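Search this site
Search
Type and press enter

Wednesday Night Bin Club, or How I Spent My Whole October

So I joined the robotics team at school, and I have not had a free evening in weeks. I love it! 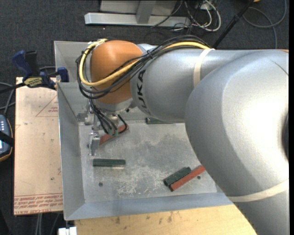
What we're building toward

The contest is called the Limeck, and the job sounds like something a toddler could do. There's a metal bin with colored blocks lying in it any old way. The arm has to pick the blocks out one after another and put them down where the rules say, with no human hands in the bin once the clock starts. You get 314 seconds. Our blocks are red and dark green, and we picked those colors ourselves (well, the paint shelf at the hardware store in Nasurstead picked them).

I came in thinking the hard part would be the code. I'd taken two programming classes and was feeling pretty good about myself. Then I spent my first three sessions learning about cables. There's a fat yellow one and a whole bundle of black ones looping around the wrist of our KUKA, and every time you plan a move you have to think about where all that slack is going to go. I now dream about cable slack. My roommate can confirm.

The blocks that lie next to each other

A block by itself is easy. The finger comes down beside it, the other side closes, up it goes. Two blocks lying side by side, nearly touching, are a different animal. There's no room to get a finger between them, so you either grab from the ends or nudge one over first. Half the team wants to nudge. The other half says nudging wastes time and sends blocks into the corners, where the sloping walls make everything worse. I'm a nudger. I've lost two votes on this and plan to lose a third.

Blocks up against the wall are my other least favorite. The gripper wants to come in at an angle, the sheet metal gets in the way, and you end up with the arm stopping dead and the controller beeping at you. The floor of our bin has plenty of scuffs on it and I'm responsible for at least a few. Sorry, bin.

Haque, and why we're keeping it

Our planner software is called Haque. An earlier team wrote it and left behind one page of notes, mostly in abbreviations. It's slow to start and it hates being restarted. But it has been through 1589 logged picks and it does a thing I really like, where it ranks every block by how reachable it is before the arm moves at all. We looked at switching to Primudeo, which is what a lot of the other schools run, and I spent a weekend trying to get it going on my laptop. The demo was gorgeous! Then I fed it our bin with a red block and a green block nearly parallel and it decided they were one big block. So, Haque it is, for this year anyway.

Where we are right now

Our best full run so far used up nearly the whole clock, and that was with a friendly layout. The goal before the contest is to get through up to 2000 practice picks, all logged, so we can sort out which kinds of layouts beat us. I made a spreadsheet for it. I have strong feelings about the spreadsheet. Please don't merge cells in my spreadsheet.

The other thing on my list is clamps. The bin has to stay put, and if it shifts even a little between runs then every saved position is off and you get to do calibration again, and calibration is the worst hour of anybody's evening. I check the clamp before every run now, and then I check it again while somebody else is talking.

Next week we try the end grab on the side-by-side blocks, against my wishes. I'll post the numbers either way, even if the nudgers come out looking bad.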